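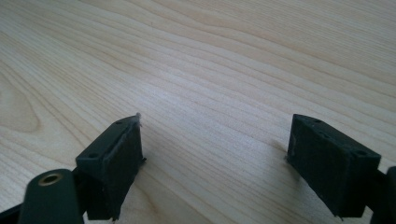

Words by Yao-tsung Kao, Fovilier Tables

About us

We make tables. I have tried over the years to write a grander opening than that, and my sister, who reads everything before it goes on the website, always crosses it out and puts the three words back. So there they are. We make tables for kitchens, for dining rooms, for the odd schoolroom and library, and we make them in pale wood with a plain matt finish, in a long low building at the bottom of Greltberg Lane that used to store animal feed and on damp mornings still smells faintly of it.

Fovilier began with a single table, made for my own kitchen, and it was not very good. The top was lovely and the legs were a disgrace. A neighbour came round for soup, ran her hand over the top all through the meal, and asked if I would make one for her (with better legs, she said, and quite right too). Hers took me most of a winter. She still has it, and she still rings up every so often to tell me what has been spilt on it.

There are 3 of us at the benches now, and my sister in the office, and between us we finish 39 tables in a good year. People sometimes ask why it isn't more. Well, a great deal of the time goes on looking. When the boards come in we lay them out on the floor, pale side up, and walk round them with our tea, turning one end for end, swapping two over, going away and coming back after lunch to find we have changed our minds. Some boards have long, close lines that wander gently from one end to the other. Some have those big oval swirls, the ones joiners call cathedral grain, where the darker lines curve round a lighter middle. I am very fond of a swirl towards one side of a top, with the straighter grain running off past it. My sister prefers them dead centre – we have agreed to let the customer choose.

After the looking comes the gluing, the planing and a good deal of sanding, and then the finish. We use a matt one on everything. Gloss has its place, I'm sure, but a shiny table shows you the window and the lampshade before it shows you the wood, and I like to sit down in the morning and see the grain. It also feels nicer under the forearms, which matters more than you might think if you do your letters or your homework at the kitchen table, as most of us seem to.

We have two standing designs. The Hatirero is the larger, a long family table with rounded corners, first drawn for a house with four small children and a very narrow doorway. The Fung is a small square one for two people, or for one person and a jigsaw. Nearly everything else we make is one of these made longer, shorter, lower or a bit wider to suit the room. If you send us a sketch with the measurements on it we will be delighted, however bad the drawing. We have worked from the back of a seed packet before now.

Looking after one of our tables is simple enough. Wipe it with a damp cloth, dry it with another, and put something under hot pans. Pale wood will warm in colour over the years, more quickly by a sunny window, so do move the fruit bowl now and then or you will find a neat light circle where it stood. Small scratches can be rubbed back at home with fine paper, 400 grit, going along the grain and never across it, and we put 2 sheets in with every table together with a little tin of the finish. For anything worse, please telephone. We would far sooner talk you through it than have you lying awake over it.

Visitors are welcome at the workshop, and in May we open the big doors and put the kettle on for anybody who cares to wander in. Come and run your hands over things, that's what they're for. Bring the children, and bring a cushion cover or a paint card if you are trying to match a room. The lane is rough at the bottom end, so take it slowly, and park by the hedge – the gate needs to stay clear for the timber lorry.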